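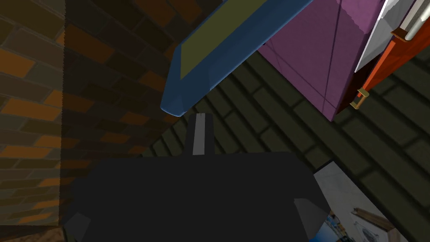
Visit to the Wellow Centre for Family Therapy

Members of the Trenach counselling service visited the Wellow Centre on a Thursday in March, at the invitation of its clinical team. The centre occupies a former school built in 1917 and offers individual, couple and family sessions, with a separate entrance for young people.

The morning began with a talk on referrals. The centre received 814 in its last full year, most of them from schools and family doctors. First appointments are now held by telephone, and families are told at that stage how long they are likely to wait.

Visitors then saw the two group rooms and sat in on a staff discussion of trauma work with teenagers. Questions turned mainly to supervision – in particular, how newly qualified therapists are supported after difficult sessions.

A return visit to Trenach is planned for the autumn. Staff who wish to take part should give their names to the training office.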